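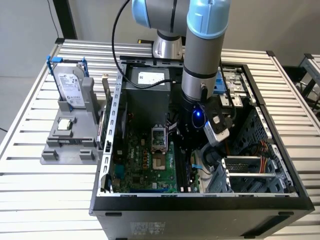
Docs > Rulgate > Tutorials > Force-guarded CPU placement

Last updated: March 28, 2022

Force-guarded CPU placement

This tutorial sets up a guarded move for putting a CPU into an open socket on a desktop motherboard. It assumes Rulgate is installed, the arm driver is running, and hand-eye calibration has passed. If the calibration check reports a warning, fix that first. Nothing below will compensate for a bad camera transform.

The task has three poses: the chip in its fixture pocket, the socket, and a hover pose above the socket. Only the first is taught by hand. The other two come from perception.

1. Define the frames

Create a fixture frame and a case frame. The fixture is bolted down, so its frame can be static. The case is not – a tower lying on its side will shift when the arm pushes on it, and its frame has to be estimated again before every placement.

frames:
 fixture: static
 case: estimated
 socket: child_of case

Do not make the socket a child of the table. It will work until the first time the case moves.

2. Estimate the socket pose

The detector runs in two passes. The coarse pass finds the case from its outer edges and the power supply housing. The fine pass crops to the board and fits the socket outline. Run it with the retention frame raised. The outline model was built from open sockets only, and a closed frame produces a confident fit with the wrong height.

Bare metal around the socket throws highlights. If the fit jumps between runs, lower the exposure before touching the filter settings. Averaging several bad fits gives a smooth bad fit.

3. Plan the approach

Add the drive cage, the power supply and the memory slots as collision boxes. Mark loose cables as a keep-out volume; the planner has no cable model. Tudor Anghel's case_boxes script generates the fixed geometry from a measured chassis file.

Set the hover pose along the socket normal and restrict the last segment to a straight line. Free-space planning is allowed down to the hover pose and no further.

4. Configure the guard

guard:
 axis: socket_z
 filter_window: 11
 on_contact: hold
 on_timeout: retract

The filter window is in samples. A shorter window trips on joint friction. A longer one reacts late, and late contact bends pins.

Zero the force sensor at the hover pose with the chip already gripped. Zeroing it before the pick leaves the weight of the part in the signal and shifts the threshold.

5. Dry run

Start with a scrap board and a dead chip. Set dry_run to true, which stops the move above the pin field and logs the lateral error. If the error changes sign between runs, go back to step 2. If it is constant, correct the tool offset.

Known problems

Error 377: case frame is stale. Something moved after the estimate, or the estimate was never refreshed. Call refresh_frames before the approach.

Error 764: guard tripped above the expected contact height. Usually the keep-out volume is too small and the wrist has met a cable. Retract along the approach line only.

Chip rotated in the gripper: check the corner mark before the hover pose. Sorin Bălan is adding this check to the pick skill. Until it is merged, call verify_orientation by hand.

Next: Closing the retention frame

We use cookies to remember your docs version and measure page visits. Accept | Settings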